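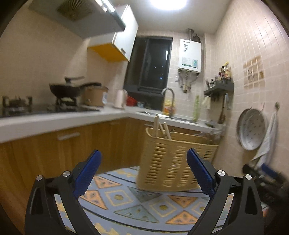
Students take robot grippers home to the kitchen

Members of the Nalis robotics club have spent the term recording kitchen chores with hand-held grippers, working in ordinary homes instead of the school lab. The project, called Worow, is meant to give the club's robot arm a set of examples to learn from before the Lukus student contest in February.

The current task is sorting utensils. Students work in the evening with a gripper in each hand, handling chopsticks and clear plastic spoons on a patterned rug next to a slotted plastic holder.
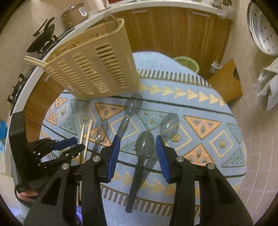 Each recording is checked the same night, and any with a dropped item is labeled separately. The club has saved 800 recordings so far and plans to add 400 more before training begins. Thin spoons have taken the most practice, members said.

The contest gives each team 100 points for sorting and a smaller score for speed. Teams from Amin and two neighboring towns have also entered. The club meets on Thursday after classes and is open to new members.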